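Skavar suspends drive removal step on Brurkari dismantling cells after gripper fault

Skavar has suspended automatic hard drive removal on its Brurkari computer dismantling cells while a fault in the gripper force limit is corrected. Other dismantling steps are not affected.

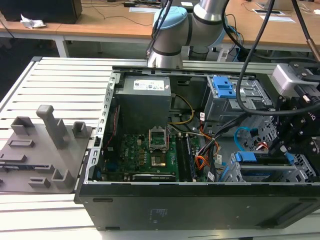 PELLEGRINI, December 8, 2024 – The fault was found during a review of 671 removal cycles logged since May. In 31 of them the gripper kept closing after the set force limit had been reached. Drive cages were bent in 11 cases. There were no injuries.

Skavar traced the fault to the Flarer control software, which reads the force signal at the wrist. If the arm changes speed while the fingers are closing, the reading can be held at its last value for almost 200 milliseconds. During that time the gripper does not respond to the limit.

The risk is greatest at the drive bays, where the fingers work close to sheet metal and to the power and SATA cables. Investigation is continuing on an open desktop tower with the blue drive release tab still fitted to its bracket.
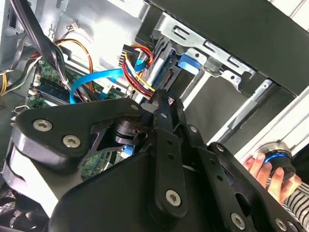 Action for operators

Sites running Brurkari cells should disable the drive removal step from the Flarer job menu and take drives out by hand. The arm must be stopped and isolated before anyone reaches into a case. Lowering the force limit does not correct the fault and should not be used as a workaround.

Bent cages should be kept, together with the cycle log, and reported to Skavar service.

Corrected software is under test at Pellegrini. Drive removal will stay suspended until Skavar has issued the update and each cell has passed a force check on site.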